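# The Long Wait at Drustance

Narayanan Kandasamy keeps his court papers in a rice bag, folded along the same creases they had when he was given them. He has been at the Drustance residential center for 678 days. His last hearing was in January and took 23 minutes.

"The judge asked me if I understood," he says by phone. "I said yes. Then I went back to my room and asked Guido what had happened."

Guido Mancuso is a lawyer with Lanar, a legal aid group that works out of two rooms above a pharmacy. He has seven clients at Drustance, and all of them are waiting for the same thing, a decision on whether they can live outside while their asylum appeals are heard. The law allows it. It doesn't say how fast anyone has to answer.

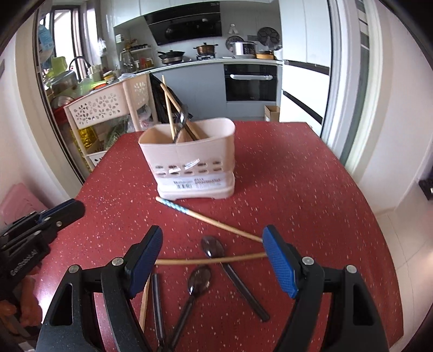 Mancuso used to make the drive every other week. Visits were stopped in March, and he now shares one phone line with every other lawyer who has a client inside. Calls are cut at the half hour. If an interpreter is late, the time is gone.

Wilmer Urrego got out last fall after a cousin in Jinamow agreed to sponsor him. He still calls the men on his old corridor most evenings. They talk about soccer, food and who has a new roommate. Bunks in the older wing are an arm's length apart, he says, and soap has been short since winter.

"They tell people to keep their distance," Urrego says. "I would like someone to show them where."

The company that runs the center, Varghese, said in a written reply that it follows health guidance and that residents have what they need. It did not answer questions about the bunks.
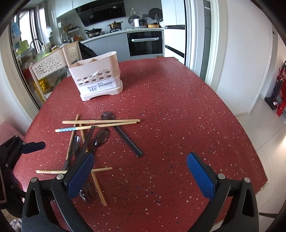

## Who decides

Requests for release go first to a case officer, then to a review desk, then back to the case officer. Jayanthi D'Souza worked at the review desk for four years before she quit. When she left there were 1377 files in the queue.

"You would open one and the medical letter was already a year old," she says. "So you'd send it back for a new letter."

Kandasamy's file has been returned twice. The first time, a page was missing. The second time, his sponsor had moved.
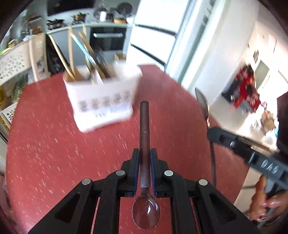
The sponsor is Aravind Nadar, a school bus mechanic who grew up two streets from Kandasamy and has a spare room over his garage. He has signed the form three times now, most recently with the new address and a copy of his lease. The bed is made up. He has also paid for a phone plan that has yet to be used.

Mancuso sent in the latest request by fax, the only method the desk accepts, and has a confirmation sheet with the date on it: 30 April 2020. He expects to hear by late summer. Kandasamy has asked him to call either way.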